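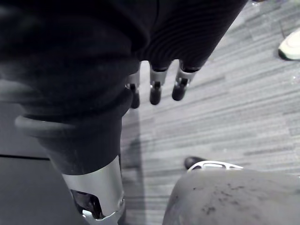

Wrist camera view, hand with fabric cover fitted.

Venow User Forum > Safety and Faults > Hand stays energized after protective stop

G_MacLeish
February 17, 2024
I wish to report a fault on our unit at the Gosau site. On two occasions the arm entered a protective stop, as intended, but the fingers continued to close for a short time afterward. No injury resulted. The unit has been withdrawn from service. The log shows code 256 on both occasions. Has any other site recorded this?

rhervieu
We recorded the same code in July. In our case the ribbed cover had worked its way down over the fingers and the hand controller reported an overload. Please confirm how far your cover extends. In the attached view only the fingertips are clear of it.

Q.Rolland
I must disagree with the previous reply. A cover may cause an overload. It should not permit motion after a stop. That is a fault in the stop circuit and should be reported as such.

rhervieu
I do not dispute that the stop must hold. My point is that the cover should be removed before the test is repeated, or the cause will not be found.

G_MacLeish
The cover was removed and the test repeated at low speed. The fingers moved for 200 ms after the stop. I have also noted that persons were permitted to stand too close to the arm during operation. The floor limit at our site has been revised.

Q.Rolland
Then the cover is not the cause.

Besson_moderator
This matter has been forwarded to Treresska, who maintain the hand controller. Members with the same code are asked to keep the unit out of service and to post their firmware version below.

rhervieu
Firmware version to follow on Monday.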